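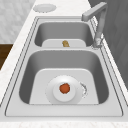 숙박 안내 / 자주 묻는 질문

클론딕 하우스(Clondik House)에 관심을 가져 주셔서 감사합니다. 이 페이지는 한국에서 오시는 손님들이 이메일로 자주 물어보시는 내용을 모은 것입니다. 저는 한국어를 어른이 된 다음에 배웠습니다. 그래서 표현이 조금 딱딱할 수 있습니다. 이해가 어려운 문장이 있으면 이메일로 알려 주십시오. 고치겠습니다.

예약과 요금

질문. 며칠부터 예약할 수 있습니까?
짧은 숙박은 세 밤부터 가능합니다. 한 달 이상 지내시는 손님에게는 월 요금을 적용합니다. 7월과 8월에는 손님이 많아서 일주일보다 짧은 예약은 받지 않습니다. 다만 빈 날짜가 중간에 남는 경우가 있으니, 원하시는 날짜를 먼저 이메일로 보내 주시면 확인해 드리겠습니다.

질문. 월 요금은 얼마입니까?
일인실 기준으로 한 달에 756파운드입니다. 전기, 수도, 난방, 인터넷이 모두 이 금액에 들어 있습니다. 침대 시트와 수건도 들어 있습니다. 이인실은 계절에 따라 요금이 다르기 때문에 여기에 쓰지 않았습니다. 문의하시면 날짜에 맞는 금액을 보내 드립니다.

질문. 보증금이 있습니까?
월 요금으로 지내시는 분은 보증금을 내셔야 합니다. 금액은 이 주일 숙박비와 같습니다. 퇴실하신 뒤 방을 확인하고, 문제가 없으면 같은 계좌로 돌려 드립니다. 한국 계좌로 보내는 경우 은행 수수료는 손님께서 부담하십니다. 수수료는 은행마다 다르므로 제가 미리 정확하게 말씀드릴 수 없습니다.

질문. 예약을 취소하면 어떻게 됩니까?
도착 이 주일 전까지는 전액을 돌려 드립니다. 그 후에는 첫 세 밤의 요금을 빼고 돌려 드립니다. 비자가 거절된 경우에는 거절 편지를 보여 주시면 전액을 돌려 드립니다. 날짜를 바꾸시는 것은 취소가 아니고, 방이 있으면 한 번은 무료로 바꿀 수 있습니다.

질문. 어학원에 제출할 숙소 확인서를 받을 수 있습니까?
네. 예약이 확정된 뒤에 영어로 써서 PDF로 보내 드립니다. 여권에 있는 영문 이름과 똑같이 적어 주십시오. 띄어쓰기도 같아야 합니다. 이름이 틀려서 두 번, 세 번 다시 만든 일이 여러 번 있었습니다.

오시는 길

질문. 공항에서 어떻게 갑니까?
트래던엄(Tradonham)까지 기차를 타고 오신 다음, 역 앞에서 789번 버스를 타십시오. 너스텔소프(Nustelthorpe) 교회 앞에서 내리시면 됩니다. 정류장 안내 방송이 없는 버스도 있습니다. 기사님께 미리 말씀하시면 대부분 친절하게 알려 주십니다. 교회를 등지고 왼쪽 언덕길로 올라오시면 파란 우편함이 있는 집이 저희 집입니다.

질문. 밤늦게 도착하는데 버스가 있습니까?
마지막 버스는 저녁 아홉 시 조금 전에 출발합니다. 그보다 늦으시면 택시를 타셔야 합니다. 트래던엄 역 앞에는 택시가 항상 서 있지는 않습니다. 비행기 시간을 알려 주시면 제가 택시 회사에 예약 전화를 대신 해 드릴 수 있습니다. 택시비는 기사님께 직접 내시면 됩니다.

질문. 무거운 가방이 두 개 있습니다. 계단이 많습니까?
현관까지는 낮은 계단이 세 개 있습니다. 승강기는 없습니다. 일층 방은 두 개뿐이므로 계단이 어려우신 분은 예약할 때 꼭 써 주십시오. 도착하신 날에는 제가 가방을 위층까지 같이 들어 드립니다.

질문. 주차할 수 있습니까?
집 앞 길에 무료로 세울 수 있습니다. 길이 좁으니 사이드미러를 접어 주십시오. 겨울에 얼음이 얼면 언덕 아래 교회 옆에 세우시는 것이 좋습니다.

도착과 퇴실

질문. 입실 시간과 퇴실 시간은 언제입니까?
입실은 오후 세 시부터, 퇴실은 오전 11시까지입니다. 일찍 도착하시면 가방을 먼저 맡기고 산책을 하실 수 있습니다. 퇴실 날에도 저녁까지 가방을 보관해 드립니다. 보관하는 방은 잠그지만, 여권이나 현금은 직접 가지고 다니시기 바랍니다.

질문. 열쇠는 어떻게 받습니까?
제가 집에 있으면 직접 드립니다. 집에 없을 때에는 현관 옆 열쇠 상자를 쓰시면 됩니다. 번호는 도착하시는 날 아침에 이메일로 보내 드립니다. 한국처럼 비밀번호로 여는 문이 아니라 진짜 열쇠를 쓰는 문입니다. 문이 닫히면 저절로 잠기므로, 잠깐 나가실 때에도 열쇠를 가지고 나가십시오.

질문. 열쇠를 잃어버리면 어떻게 합니까?
먼저 저에게 전화해 주십시오. 밤에도 괜찮습니다. 방 열쇠는 여분이 있고, 새로 만드는 비용만 받습니다. 현관 열쇠를 잃어버리시면 자물쇠를 바꿔야 할 수도 있습니다.

주방 사용

질문. 직접 요리를 해도 됩니까?
네, 공동 주방을 자유롭게 쓰실 수 있습니다. 아침 여섯 시부터 밤 열 시까지입니다. 그 시간 이후에는 차를 끓이거나 간단한 음식을 데우는 것만 부탁드립니다. 주방 바로 위에 침실이 있습니다.

질문. 김치를 냉장고에 넣어도 됩니까?
물론입니다. 뚜껑이 잘 닫히는 통에 담아 주시면 됩니다. 냉장고에는 방 번호가 붙은 칸이 있습니다. 본인의 칸을 쓰시고, 칸이 부족하면 차고에 있는 작은 냉장고도 쓰실 수 있습니다. 저도 김치를 좋아합니다. 조금 남으시면 저에게 말씀해 주십시오.

질문. 전기밥솥이 있습니까?
한국어 안내가 나오는 밥솥은 아니지만 작은 밥솥이 하나 있습니다. 한국에서 가져오실 필요는 없습니다. 전압은 비슷하지만 플러그 모양이 다르므로 노트북과 전화기를 위한 어댑터는 준비해 주십시오. 잊으셨으면 빌려 드립니다.

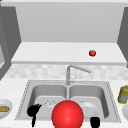 공동 주방. 싱크대 뒤편 흰 선반 위의 토마토.

질문. 설거지는 누가 합니까?
사용하신 그릇은 사용하신 분이 씻어 주십시오. 기름은 싱크대에 버리지 마시고, 빈 병에 모아 주십시오. 이 동네의 집들은 오래되어서 배수관이 좁습니다. 음식물 쓰레기는 뒷문 밖 초록색 통에 넣습니다. 한국처럼 전용 봉투를 살 필요는 없습니다.

질문. 재활용은 어떻게 합니까?
종이와 유리는 따로 모으고, 캔과 플라스틱은 같이 모읍니다. 뚜껑 색이 한국과 달라서 처음에는 헷갈리실 수 있습니다. 뒷문 안쪽에 한국어로 쓴 종이를 붙여 놓았습니다. 수거하는 날에 통을 밖에 내놓는 일은 제가 합니다.

질문. 장은 어디에서 봅니까?
마을에는 작은 가게가 하나 있고 빵, 우유, 달걀, 채소를 팝니다. 오후 다섯 시에 문을 닫습니다. 큰 마트는 옆 마을 크래독(Craddock)에 있습니다. 같은 버스를 타고 세 정거장 더 가시면 됩니다. 고추장과 라면은 크래독에서도 살 수 있지만 종류가 적습니다. 국간장, 멸치, 들기름은 트래던엄 시내 아시아 식료품점에 가셔야 합니다.

방과 생활

질문. 방에 화장실이 있습니까?
이인실에는 모두 있습니다. 일인실은 방 두 개가 화장실 하나를 같이 씁니다. 욕실 바닥에는 배수구가 없습니다. 이것은 한국 손님에게 꼭 말씀드리고 싶은 부분입니다. 샤워는 반드시 욕조 안에서, 커튼을 안쪽으로 넣고 하십시오. 바닥에 물을 뿌려서 청소하시면 아래층 천장이 젖습니다.

질문. 겨울에 춥지 않습니까?
한국의 온돌을 생각하시면 춥다고 느끼실 것입니다. 난방은 벽에 있는 라디에이터로 하고, 아침과 저녁에 켜집니다. 낮에 방에서 공부하시는 분에게는 작은 히터를 드립니다. 11월부터 3월까지는 두꺼운 양말과 실내복을 가져오시는 것을 권합니다. 두꺼운 이불은 복도 옷장에 있고 자유롭게 꺼내 쓰시면 됩니다.

질문. 신발을 벗습니까?
현관에서 벗어 주십시오. 이 지역의 다른 집들은 안 벗는 경우도 많지만 저희 집은 벗습니다. 슬리퍼는 현관 상자에 있습니다.

질문. 세탁기를 쓸 수 있습니까?
일주일에 두 번까지 무료입니다. 현관 게시판의 시간표에 방 번호를 써 주십시오. 건조기는 없습니다. 날씨가 좋으면 정원 빨랫줄을 쓰시고, 비가 오면 계단 밑의 건조대를 쓰십시오. 비가 오는 날이 많습니다.

질문. 인터넷은 빠릅니까?
화상 수업을 듣는 데에는 문제가 없습니다. 하지만 한국만큼 빠르지는 않습니다. 맨 위층 방에서는 저녁에 가끔 느려집니다. 중요한 면접이나 시험이 있으시면 거실 옆 작은 서재를 예약해 드립니다. 문을 닫을 수 있고 조용합니다.

질문. 책을 빌려 읽을 수 있습니까?
네. 거실과 복도에 책이 약 4000권 있습니다. 돌아가신 제 이모의 책이 많고, 대부분은 영어 소설과 정원에 대한 책입니다. 한국어 책은 손님들이 두고 가신 것으로 한 칸 정도 있습니다. 방에 가져가서 읽으셔도 됩니다. 다 못 읽고 떠나시는 경우에는 제목을 적어 가시고 책은 두고 가 주십시오.

질문. 친구를 초대해도 됩니까?
낮에는 괜찮습니다. 밤 열 시 전에는 돌아가야 합니다. 친구가 하룻밤 지내는 것은 이인실에서만 가능하고 추가 요금이 있습니다. 화재 안전 규칙 때문에 집 안에 누가 자고 있는지 제가 알아야 합니다.

질문. 담배를 피울 수 있습니까?
건물 안에서는 안 됩니다. 전자담배도 같습니다. 정원 끝 벤치 옆에 재떨이가 있습니다.

질문. 아플 때는 어떻게 합니까?
약국은 크래독에 있습니다. 가벼운 감기는 약사에게 상담하시는 것이 제일 빠릅니다. 병원 예약은 며칠 기다리는 일이 흔합니다. 평소에 드시는 약은 넉넉히 가져오시고, 처방전의 영문 번역도 같이 가져오시면 좋습니다. 급한 경우에는 시간에 관계없이 제 방 문을 두드려 주십시오.

문의

질문. 여기에 없는 질문은 어떻게 합니까?
이메일로 한국어나 영어로 보내 주십시오. 보통 하루 안에 답장을 드립니다. 한국어 답장은 사전을 찾으면서 쓰기 때문에 조금 더 걸립니다. 급하신 분은 영어로 짧게 써 주십시오. 2월에는 제가 집을 고치느라 손님을 받지 않고, 답장도 늦을 수 있습니다.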